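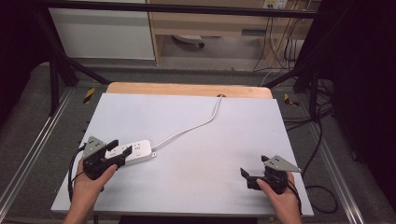 4.2 Handling of cables and other items that change shape

Rigid objects made up most of the first round of trials at Wirndale, and the results for them are given in Section 4.1. The present section deals with the harder group: flex, cord, extension leads and hose. These items turn up in almost every household and shop-floor job on our list, often as a side matter to the job itself. Clearing a desk, for instance, cannot be done without moving whatever is plugged in behind it.

The set contains 1566 recorded attempts by human operators working with hand-held grippers, of which 200 were held back for testing. The policy was trained on the remainder and then run on a fixed two-arm machine with jaws of the same shape. No attempt was made to correct for differences in speed between the operators and the machine. Operators were told the goal of each task but were free to choose which hand to use first, and they differed a good deal in this.

A power strip with its lead attached is a useful test item. The block is rigid and has flat sides, so that a parallel grasp is easy to find. The lead is a different matter. Its far end is often fixed, it resists being bent in some directions more than others, and it pulls on the block once the slack has been taken up. A person feels this pull and changes course. The machine used here has no force sensing at the wrist and must infer the pull from what the cameras show, usually after the block has begun to turn in the jaws.

Figure 3. Share of test runs completed, by item type and by length of free lead. Runs stopped by the safety limit are counted as failures.

Figure 3 shows that short leads are the main source of failure. With ample slack, the machine did nearly as well on a power strip as on a plain block of similar size. With little slack, the first grasp was usually sound and the loss came later, during the move. We found 102 failures of this sort across all items with leads. In most of them the block rotated about the grasp point and was set down at the wrong angle; in a smaller group it left the jaws altogether.

Use of the second arm did not help as much as expected. Operators commonly held the block in one gripper and kept the other open close by, ready to steady the block or guide the lead. The policy copied the waiting posture well but was poor at judging when to end it. De Smet reports a similar delay for folding cloth, using different hardware.

A repeat of the trials at Datcombe in November, with the Urwood controller in place of our own, gave smoother motion and no clear change in the number of completed runs. We take this to mean that the limit lies in sensing and in the choice of action, and that better tracking of a planned path will not remove it.

On this evidence, moving a plugged-in item across a clear surface can be left to a machine where the lead is slack and a wrong final angle does no harm. Routing the lead itself, or working near the end of its reach, still needs a person. Section 4.3 repeats the analysis for plugs and sockets, where the tolerance at the point of contact is 2 mm.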